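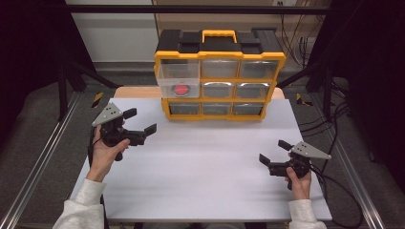
Can a machine sort my small parts yet?

Posted by Faisal Ansari, 3 Oct 2025

I run a little repair bench out of my garage (sewing machines, mostly) and the chore I hate most is putting bits back in the drawers. I've got an organizer with nine clear drawers, black and yellow, same idea as the one up top with the top left drawer pulled partway out and something round and red at the front of it. Is there any robot a normal person can buy that will open the right drawer, drop a screw in and close it again? My budget is $3807, don't ask how I got there.

Grigore Lungu

Short version – not for that money, not one I'd trust alone. I do maintenance at Clomside and we tried an arm on a drawer job in June. Pulling a drawer is fine if the cabinet never moves. Ours was light, so every time the arm tugged, the whole thing came along with it! We screwed it down and that got us to 58 good cycles before one jammed. Closing was worse than opening, the drawer goes in crooked and sticks. Picking a tiny screw out of a mixed pile is a whole other headache. If you try it anyway, fix the cabinet to the bench and start with one drawer and big parts.

Hilier

just label the drawers, takes 4 minutes. my brother in law has a robot vacuum and it can't even do the rug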